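Writing a handling rule sheet for a robotic memory-module cell

Scope

This page explains how to write the one-page rule sheet that hangs beside a robot cell handling memory modules in open desktop towers. It assumes that the cell already has a risk assessment and that the arm has been commissioned. The method is the one used at Girnport, where Mbali Zwane keeps the master copies. Other sites may number the sections differently.

Before you start

Have the cell drawing, the gripper data sheet and the latest fault log to hand. If the fault log covers fewer than 100 cycles, run more before you write any limits. Limits taken from a short log tend to be loosened within weeks, and operators stop reading the sheet.

Section 1: the workpiece

State how the tower lies, which panel is off and which side faces the arm. State that the mains lead is disconnected and the power button held in for ten seconds before the arm is enabled. Name the person role that checks this, not the person.

List the parts the gripper may touch. Everything else is a no-contact part. The processor, its retention frame and the capacitors are always on the no-contact list, whatever the programme says.

Section 2: the approach

Write the approach as a sequence of heights above the board. The arm stops at each height until the programme confirms position. Sideways movement is allowed only at the top height – below that, the tool moves along the slot axis or straight up.

Tower on its side, with the fixture to the left:
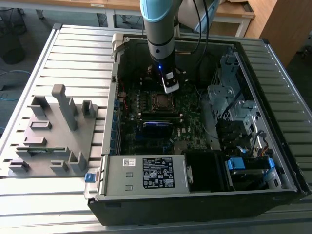
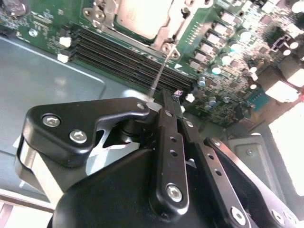
Close to the memory slots, from the wrist: 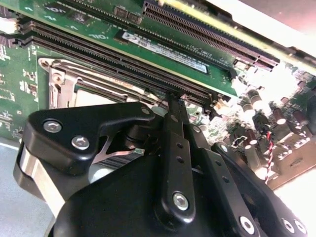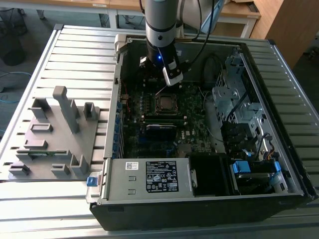
Give cables their own line. Any loose cable inside the case is tied back or routed outside the approach path before the cycle starts. The arm's own cables need enough slack for the full wrist rotation, checked by hand at slow speed.

Section 3: grip and release

Record the grip force setting and the jaw opening by their programme names, so that a change in the programme shows up as a mismatch with the sheet. Modules are held by the short edges. The gold contacts are not a gripping surface.

A module that does not seat on the first press gets one more attempt. After that the programme retracts to the top height and calls the operator. Fahad Afridi's draft allowed three attempts; the Stuncombe site tried this and went back to two after finding marked latches.

Section 4: stopping and entry

Write these as short orders:

Press stop before reaching into the case.
Wait for the arm to report standstill.
Wear the wrist strap and clip it to the bench point.
Remove the module by hand and put it in the reject tray.
Do not restart from mid-cycle. Send the arm home first.

Section 5: records

Each stop gets a log line with the cycle number, the height at which it happened and the action taken. A typical entry reads: "Cycle 2,120, second height, module rejected, arm sent home."

Review and issue

Ask someone who has not worked on the cell to follow the sheet with the arm at reduced speed. Cheuk-hei Tam does this at Girnport. Every question asked during the walk-through is marked on the draft, and the wording is changed before issue.

Put the issue number in the top right corner and withdraw the old copy on the same shift. Review the sheet each February, and after any change of gripper, fixture or board type.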